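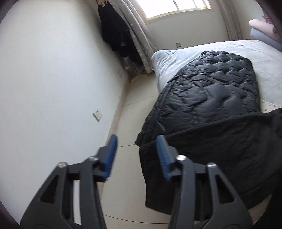 Looking for people who mend, patch and hang on to their clothes

Hi! I run a small research and writing project called Standano, and I'm putting together a group of people who'd be willing to keep a clothing diary with me from September until the coats go back in the closet in spring. If you've ever sewn a button back on in the car, or kept a sweater for years past the point when your family begged you to let it go, please keep reading.

What I'm after

I want to know what people really do with the clothes they already own. I don't mean what they say at a dinner party. I mean the shirt on the chair, the bag in the hallway that was supposed to go to the thrift store last year, the pants waiting on a new zipper. I've been writing about everyday clothes for a long time and I keep running into the same gap: there's plenty out there on what we buy and very little on the years that come after. The diaries will feed into a small book that Drernau is going to publish, plus a set of free worksheets for mending circles.

What you'd be doing

Once a week, for 26 weeks, you fill in a short diary page. It takes me fifteen minutes when I do mine, longer if I get carried away (I get carried away). You jot down what you wore most, what you washed, what you fixed or thought about fixing, and anything you got rid of. Messy notes are fine. Typos are fine. A week where all you write is "same jeans, no news" is completely fine too, and I'd much rather have that than a made-up week!

On top of the diary there are 4 group calls spread over the whole stretch. They start at 7 p.m. Eastern and run an hour. We chat, people hold things up to their screens, and I ask a few questions. You can keep your camera off.

The first homework is the coat

Before the diary starts I ask everyone to pick one winter coat or jacket, lay it out on the bed and spend ten minutes really looking at it. Do up the closures and undo them again. Check the cuffs, the pocket edges and the lining under the arms, because that's where mine always goes first. Then write me a page on where it came from and what it's been through. Any coat counts, borrowed and inherited ones included.
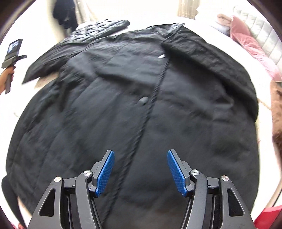
A black coat laid out front side up, with the buttons and collar snap in view.

Who can join

You need to be 18 or older, live in the US or Canada, and be able to write in English well enough for me to follow. That's it. You don't have to know how to sew! I'd love a good mix, so if you think of yourself as someone who's bad with clothes, or you wear a uniform all week, or you share a closet with three teenagers, I especially want to hear from you. Renters, farm people, night shift people, new parents, retired folks, come on in.

The one group I can't take is people who work in marketing for a clothing company. Sorry, it muddies things.

What you get

I can pay 300 dollars per person, half after the second call and half when your last page is in. You'll also get a Krajčí mending kit in the mail before we begin (needles, thread, a darning loop, a bag of mixed buttons) and a copy of the book when it's out. If you have to drop out after the second call you keep the first half and the kit, no hard feelings.

Your privacy

I use first names only on the calls, and I'll change names and hometowns in anything that gets printed. The diary pages sit in a Fonoser folder that only you and I can open. If I want to quote more than a line or two from you, I'll send you the passage first and you can say no.

How to apply

Send me a letter through the form on the Standano site, up to 1000 words, though half a page is plenty. Tell me a bit about your household, what your laundry situation is like, and one piece of clothing you can't seem to part with. Please don't attach a resume, I won't know what to do with it. If writing is hard for you, there's a button on the form for leaving a voice message, and I listen to every one.

I'm reading letters as they come in through the end of August, and everyone gets a reply, yes or no. If I've got a question about your letter I'll email you, so peek in your spam folder now and then.

Couples and roommates can both apply, but please send separate letters and tell me you're together so I can put you in different call groups.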